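Part-time School Office and Fundraising Administrator
Orneck Church School

Hours: 22 a week, term time plus one week in the summer
Contract: permanent, subject to a six-month probation period
Reports to: Hywel Edwards, School Business Manager
Start: October

About the school

Orneck is a church primary school with 351 pupils on a single site. The parish uses the hall on Sunday mornings and the school uses it the rest of the week. We are looking for someone to join the office and to take on the day-to-day running of our giving and fundraising records, which at present are shared between several members of staff.

About the role

Roughly half of your time will be general office work: the front desk, the phones, attendance calls, dinner money and letters home. The other half will be fundraising administration. The school has two appeals open at the moment. The Damumance Fund helps families with the cost of trips, uniform and music lessons. The Urnus Appeal is raising money to refit the library and the computer room on the first floor.

You will work in the main office with two colleagues. The office is busy between 8.30 and 9.30 in the morning and again at the end of the school day, and holiday cannot be taken in term time.
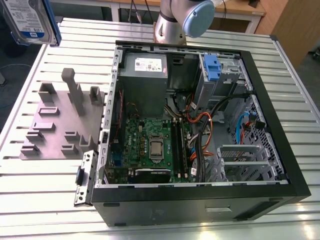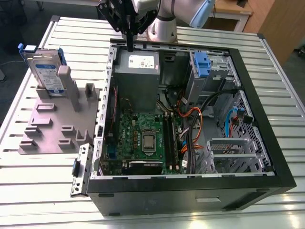 What you will do

Record gifts as they come in, whether by envelope, cheque, standing order or online, and send a letter of thanks within a week.
Keep Gift Aid declarations up to date and prepare the claim for the Business Manager to check.
Bank cash and cheques every Friday.
Write a short page for the school newsletter each half term on how the appeals are going.
Help to set up the summer fair and the Christmas concert, including tickets, raffle licences and stall bookings.
Answer questions from parents and parishioners about how to give.
Cover the front desk at break and lunch on a rota.
Keep paper and computer records in line with data protection law.

What we are looking for

You will need good written English, a careful way with figures and experience of working in an office. You should be comfortable with spreadsheets and able to learn a new database. Training will be given on our school records system and on Gift Aid.

Experience in a school, church or charity would be useful, as would some knowledge of bookkeeping. You do not have to be a member of the church, but you should be willing to support the Christian character of the school.

Pay and benefits

The post is paid on the local support staff scale, and the salary is worked out on the hours and weeks given above. Staff may join the pension scheme. There is free parking behind the Kong Building, and a school lunch is free on days when you are on the lunch rota.

Safeguarding

Orneck is committed to keeping children safe and expects all staff to share that commitment. The appointment depends on an enhanced DBS check, two references and proof of your right to work in the UK. One of the references must be from your present or most recent employer.

How to apply

Application forms are available from the school office or can be sent to you by post. Please fill in every section and attach a letter of no more than two sides saying why you would like the job. We cannot accept a CV on its own.

Interviews will be held at the school and will include a short written task and a spreadsheet exercise. We expect to see 4 candidates. If you would like to visit beforehand, or to talk about the post, ask the office for Hywel Edwards. He is usually free after 4 pm.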